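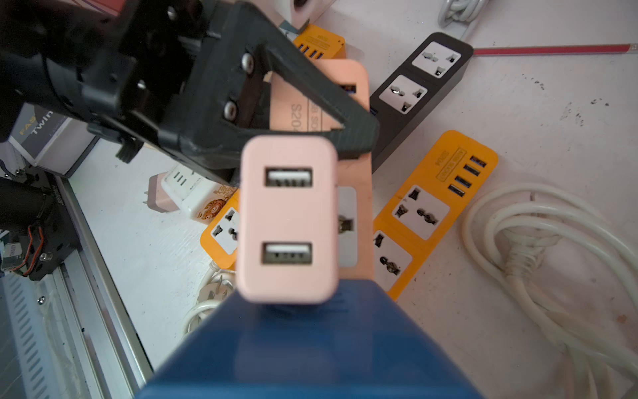 *A pink charging block with two USB ports, one above the other.*

# What does a wicketkeeper do all day?

I keep wicket for Wurnley on Saturdays, and children ask me about the big gloves more than anything else. So let's start there!

The wicketkeeper crouches behind the stumps, at the batter's end. When the bowler bowls and the batter misses, I'm the one who has to stop the ball. If the batter just nicks it and I catch it before it bounces, the batter is out. That's called being caught behind, and it's my favourite thing in the whole game.

## Standing up or standing back?

For a fast bowler I stand a long way back, so I've got time to see the ball. For a slow bowler I come right up close to the stumps (a bit scary at first, I'll admit). From there I can try a stumping. If the batter steps too far forward and misses, I grab the ball and knock the bails off before they get back behind their line.

In June we played Dronis and I let 17 byes through. Byes are runs the other team gets when the ball goes past the batter, doesn't touch anything, and I don't stop it. Seventeen is a lot! We still won, by two runs, and my knees ached until Monday.
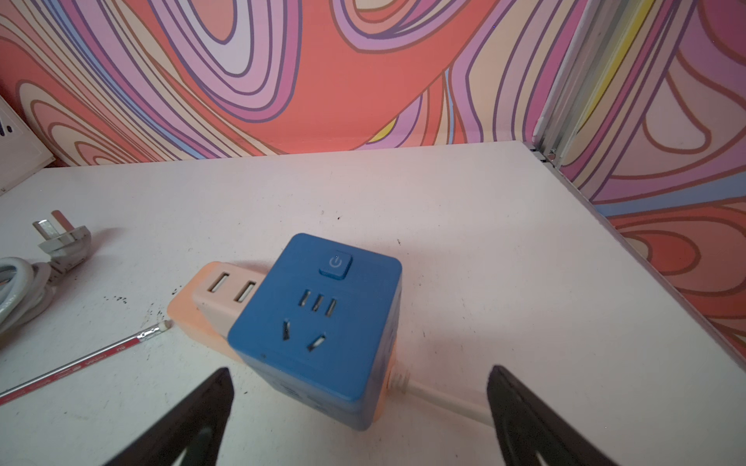 ## Try it yourself

Grab a tennis ball and find a wall outside. Crouch down with your weight on your toes, throw the ball at the wall and catch it with both hands, fingers pointing down if it's low. Let your hands move back a little as the ball arrives. My best is 49 catches without a drop, and then I got a cramp.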